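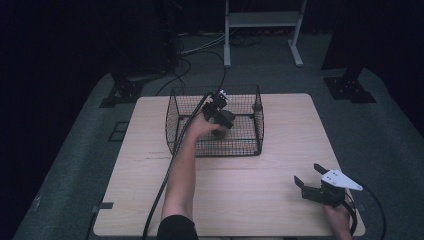 Stijn Postma

3. 제작과 시연 수집

3.1 작업 공간

제작과 시연 수집은 모두 Drullton에 있는 공유 공방 Femer에서 진행하였다. 공방의 공용 작업대는 다른 이용자와 나누어 써야 했으므로, 시연용 탁자는 별도로 마련하여 회색 카펫을 깐 단 위에 고정 배치하였다. 탁자 상판은 밝은색 목재이고 모서리를 약간 둥글렸다. 탁자 뒤쪽에는 검은색 금속 브래킷으로 수직 기둥을 세웠다. 초기에는 기둥을 탁자에 직접 체결하였으나 탁자에 손을 짚을 때마다 기둥이 흔들려 12월에 단 쪽으로 옮겼다. 이후에는 위치를 바꾸지 않았다.

조명은 탁자 위쪽에만 두었다. 공방의 천장등을 켜면 상판에 반사가 생겨 검은색 물체의 윤곽이 흐려졌고, 결국 천장등을 끈 채로 작업하는 편이 나았다. 그림 3에서 탁자 바깥이 어두운 것도 이 조건에서 촬영하였기 때문이다.

3.2 핸드헬드 그리퍼

시연자는 양손에 그리퍼를 하나씩 쥐고 작업한다. 본 연구에서는 이 장치를 Farkas라 부른다. 좌우 장치는 같은 도면에서 출발하였으나 손잡이 각도가 서로 다르다. 본체는 검은색이며, 오른손 장치의 상부에는 흰색 삼각형 판이, 왼손 장치의 상부에는 작은 흰색 플라스틱 부품이 달려 있다. 흰색 부품은 본체와 따로 떼어 낼 수 있게 설계하여, 파손되면 해당 부품만 다시 출력하였다. 제작 기간 중 삼각형 판은 세 번 교체하였다.

두 장치 모두 유선이다. 무선 모듈도 시험하였으나 공방에서 여러 장비가 동시에 가동되는 시간대에는 신호 누락이 잦았다. 유선 방식의 단점은 케이블이 작업 영역을 지나간다는 점이다. 왼손 장치의 케이블은 바구니 왼쪽을 지나 탁자 위에 놓이고, 오른손 장치의 케이블은 탁자 오른쪽으로 돌아 카펫 위로 내려간다(그림 3). 케이블을 팔에 묶는 방식은 손목 회전을 방해하여 채택하지 않았다. 대신 케이블 길이에 여유를 두고, 시연자가 시작 전에 늘어진 부분을 몸 쪽으로 정리하도록 하였다.

3.3 바구니 과제

Carkthorpe 과제군은 여덟 개의 탁상 과제로 구성된다. 그중 바구니 과제는 벽이 있는 용기 안의 물체에 위쪽에서 접근하는 동작을 다룬다. 용기로는 위가 열린 직사각형 검은색 철망 바구니를, 대상 물체로는 컵 정도 크기의 짙은 회색 원통형 물체를 사용하였다.

그림 3. 바구니 과제의 시연. 왼손 그리퍼를 바구니 안의 원통형 물체 쪽으로 내린 상태이며, 오른손 그리퍼는 턱을 벌린 채 상판 위에 떠 있다.

바구니는 탁자 안쪽 가장자리 가까이에 놓는다. 앞쪽으로 당겨 놓으면 팔꿈치가 지나치게 굽혀져 그리퍼가 비스듬히 들어가고, 철망 테두리에 턱이 걸리는 일이 많았다. 철망을 택한 것은 벽 너머로 물체가 일부 보이기 때문이었다. 다만 철망과 그리퍼가 모두 검은색이어서 둘이 겹치는 구간에서는 턱 끝의 위치를 영상만으로 판별하기 어렵다. 이 문제는 5절에서 다시 다룬다.

대기 중인 손의 처리는 예비 시연에서 정하였다. 오른손 그리퍼를 상판에 내려놓으면 다시 쥘 때 기록된 자세가 불연속적으로 변하였으므로, 쓰지 않는 동안에도 계속 들고 있게 하였다. 팔의 피로를 줄이기 위해 시연은 12회 단위로 끊고 그 사이에 휴식을 두었다. 전체 과제군에서 수집한 시연은 1316회이며, 케이블이 바구니에 걸린 시연도 삭제하지 않고 별도로 표시하여 남겼다.

3.4 보정

보정은 매 작업일 시작 시점에 한 번 수행하였다. 두 그리퍼의 턱을 완전히 벌린 위치와 닫은 위치에서 값을 읽고, 그 사이는 선형으로 보간하였다. 왼손 장치는 오래 사용하면 닫힌 위치의 값이 조금씩 밀렸다. 손잡이 내부의 나사가 풀리는 것이 원인이었고, 나사를 고정제로 처리한 뒤에는 같은 현상이 기록되지 않았다. 처리 이전의 데이터에는 당일 보정값을 그대로 적용하였다.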